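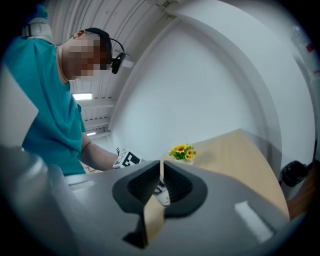 Figure 3. An operator at the bench with a hand-held gripper. In the foreground, a small white item is held between the finger and the ribbed pad of a gripper; behind, a pot of artificial sunflower-like flowers.

Seo-ah Yeon and Arnaldo Teixeira
18 February 2021 · 16 min read
783 shares · 3 comments

4.2 What the hands are for

Before the change, a picker at Prasano picked. The job title and the job agreed with each other, and our interviewees spoke of this with a fondness they admitted they had not felt at the time. Since December, part of each shift has gone on demonstration work, in which staff handle small goods with a hand-held gripper so that the arms on the Zasum line can be taught from the recordings. Figure 3 shows an operator at this work, bent over the table with a head-mounted device near the temple and a strap over one shoulder.

Management described the new duty as lighter than picking. In terms of weight lifted this is correct. Operators pointed out that the older job let them use all their fingers, and that it had never asked them to pick up the same thing again, nicely, for the record. Graciela Medina, who had been the fastest picker on her shift, found that speed was now a fault. Her early recordings were returned with the note "too quick to be useful", a remark she has pinned inside her locker.

The site logged 2,027 accepted demonstrations in the period we studied. The number of rejected ones was not kept, although every operator we spoke to offered an estimate and none of the estimates was small. Rejection mattered because the bonus scheme, inherited from picking, paid by the accepted item. A careful worker could therefore have a busy afternoon and, on paper, a restful one. Indira Venkataraman raised this at the second review meeting, and the scheme was altered to pay by the hour — a reform which the supervisors' minutes record as their own idea.

Relations with the line itself were more cordial than we had expected. Operators claimed to recognise one another's habits in the arms. A slight pause before letting go was known as "doing a Nga", after Nga Tôn, who denied pausing. Several people took pride in this, and two asked whether it could go on their appraisal forms. The forms have no box for it.

The harder question was what would follow once the arms needed fewer lessons. The company's written answer was that staff would "move up the value chain", and we were unable to find anyone on either side of the office door who could say where on the premises that was. We return to job grading in Section 5.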